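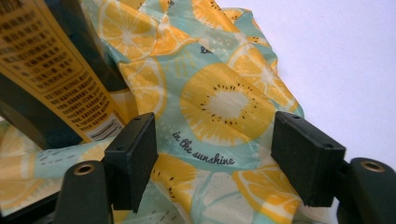
Tejido estampado con motivo de cítricos y la leyenda «in the sunshine». Punto 3 del orden del día.

ACTA DE LA REUNIÓN ORDINARIA DE LA COMISIÓN DE MATERIALES TEXTILES
Asociación Cultural Grustholm
13 de mayo de 2020

Asistentes: la presidencia, la secretaría y cuatro vocales. Excusa su ausencia la vocalía de almacén.

1. Acta anterior
Se aprueba sin enmiendas el acta de la reunión de febrero.

2. Estado de cuentas
La secretaría informa de un saldo de 3902 euros. Queda pendiente de pago la factura de la firma Brondus, por importe de 2884 euros, correspondiente al material de los talleres de primavera. Se acuerda abonarla antes de fin de mes.

3. Estampado de cítricos
Se examina el tejido de rodajas amarillas y anaranjadas sobre fondo verde menta y aguamarina, con puntos blancos y trazos discontinuos. Una vocal observa que el material es fino y algo brillante, y que los pliegues ocultan parte del texto, por lo que propone doblar las piezas con la leyenda hacia fuera. Otro vocal considera preferible guardarlas enrolladas. Sometida a votación, se aprueba la primera propuesta por cuatro votos a favor y dos en contra.

Se autoriza la compra de 300 piezas del mismo estampado, condicionada a que el proveedor mantenga el precio comunicado por escrito.

4. Clasificación del armario Yensuk
Quedan 66 piezas sin etiquetar. Se acuerda separar los estampados de los lisos y anotar en cada ficha el color de fondo, el motivo y el texto impreso, si lo hubiere. Las fichas se conservarán en la carpeta Drunex, en secretaría.

5. Ruegos y preguntas
Se solicita que las llaves del armario se devuelvan el mismo día de su uso. La presidencia toma nota. Se pregunta asimismo por la reposición de perchas, asunto que se traslada a la próxima reunión.

Sin más asuntos que tratar, se levanta la sesión, de lo que la secretaría da fe.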